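Budgeting for a second two-arm bench: what would you buy first?
Forum > Small automation > Planning and purchasing

jarkusgate_bench
We have 2000 to spend before July and I'm ridiculously excited! Two arms on one bar, parallel grippers, and at the moment it's all padlocks and little keys. 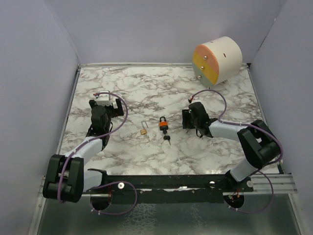
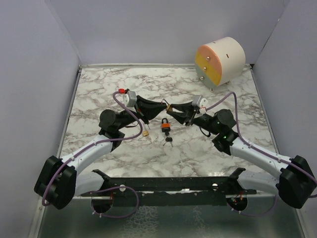

Options for the money
1. Spare gripper fingers plus a box of locks in more sizes.
2. The Yagi wrist cameras, quoted at 1817 for the set.
3. Put it all towards a second bench next year.

uso_fan
Love this. Option 1, no question. Small brass locks are fiddly and you'll want different fingertips to try. We bought 5 pairs and use every one of them.

Ginetti
Disagree with uso_fan, sorry. Fingers are cheap and you can get them any month. A quote at 1817 leaves you 183 for leads and brackets, and that's tight but doable. Ask if delivery is in the price, ours wasn't!

uso_fan
Fair point on delivery. I still wouldn't put nearly the whole pot into one line.

jarkusgate_bench
Delivery isn't in it, I've just checked (gulp). Leaning towards option 1 now, with the rest carried over if they let me. Has anyone managed to carry money over?

Ginetti
Yes, but get it in writing before July. And budget for spare cables, whichever way you go.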